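Plurkville workshop asks for old puzzles as robot arm goes back to basics

August 25, 2023

Anyone with a child's puzzle gathering dust in the cupboard may like to know that the Witen workshop in Plurkville would be very glad of it. The team there is teaching a robot arm to handle small pieces, and hopes to have 2,000 worked examples for its learning system by March.
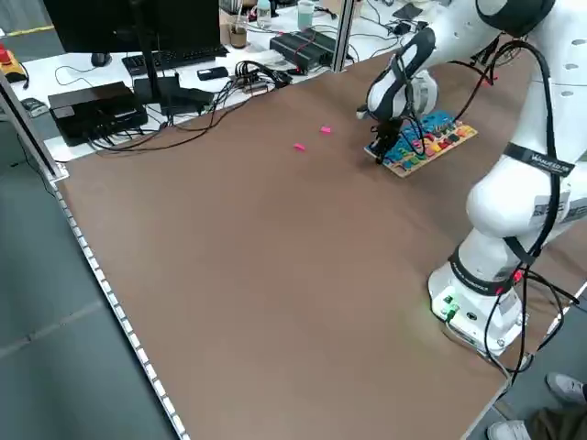 Afroza Ekanayake, who leads the project, says 198 have been saved so far, and that the clumsy tries are kept along with the good ones. "It's slow, and I do get fond of the thing," she told us — and she has been at it most of the summer.

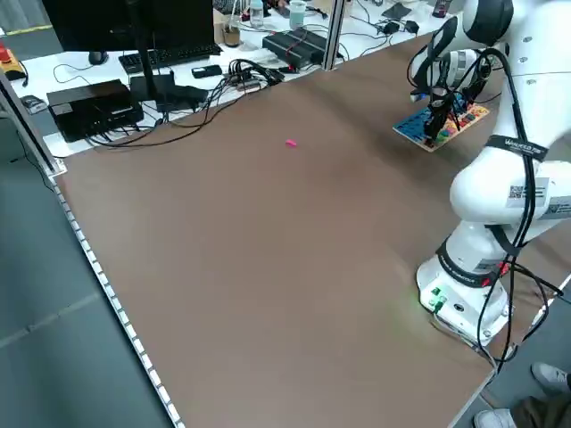

Each session runs to 80 minutes, with a good long pause for tea, and Bilal Kassab checks every recording before it goes in with the rest. Puzzles with chunky pieces are best, and a missing piece or two won't matter. They can be left at the Stubbs shop in Plulbridge during opening hours.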